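4. Getting the Tiltach cell ready for PC teardown

I've set this cell up more times than I'd like, so I'll give you the order that works for me. Budget 50 minutes the first time.

1. Switch the arm to hold mode and wait for the Brindatel controller to finish homing. If it throws error 404, it can't find the gripper. Reseat the wrist cable and try again.

2. Bolt the printed fixture plate to the left half of the slotted table. Snug is plenty (I cracked my first one!).

3. Lay the tower on its side on the right half, open side up, side panel off.

CAUTION: Unplug the tower from the wall before you take the panel off, and keep your hands out of the case whenever the arm is live.

4. Load program 113 and jog the gripper down over the processor at the slowest speed. I keep one hand on the stop button the whole way.

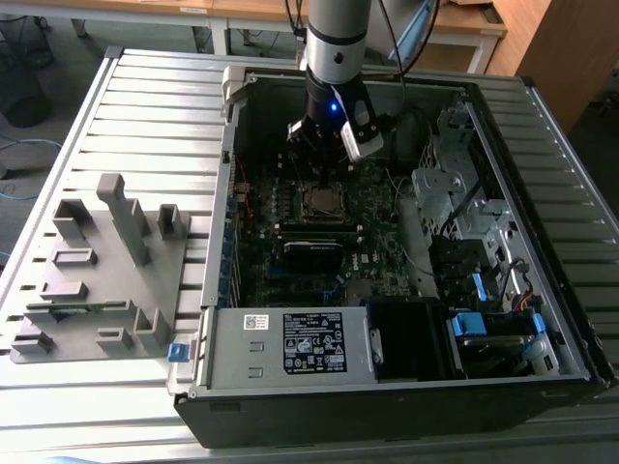
Figure 4. Gripper over the processor area, fixture plate on the left.

5. Look at both fingers from the side, then from the front. They should hover just above the board without touching anything. If one's too low, back the arm straight up before you fix the offset. Don't slide it sideways in there, you'll catch something.

6. Save the point and jog back to the top.

Note: I redo steps 4 to 6 every time I swap in a different case, even if it's the same model. Wumwood's guide says you can skip it, but I never do.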